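13/05/2018
By Ljubica Angelovski

The Brener cloth is sold flat-packed in dark blue, one size only. I ran it through over 100 wash cycles at the Gasden setting and measured the hem after each batch. Shrinkage was slight and even on both sides.
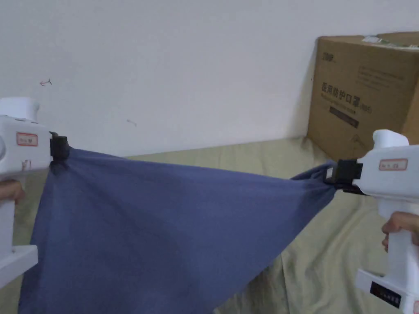 The dark blue cloth held by two corners.

The surface is soft and matte. It creases where gripped - two passes with a cool iron clear it. Hem stitching is adequate. Three stars.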